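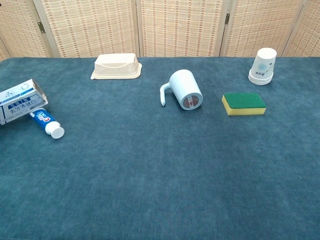 4.2 Laying out the first pick test

The Truna arm needs a clear run-in before it reaches any object. Fix the base to the bench and check that the clamp does not rock. Spread light household items in a loose row across the back half of the cloth, such as a mug on its side, a sponge and a stack of upturned paper cups, and leave the front half bare.

1. Keep the first row within 600 mm of the base.
2. Set the speed to 20 per cent.
3. Run the Home routine, then Pick.

Note: raise the speed to 40 per cent only after a full run.

Caution: keep hands off the table while the arm is powered.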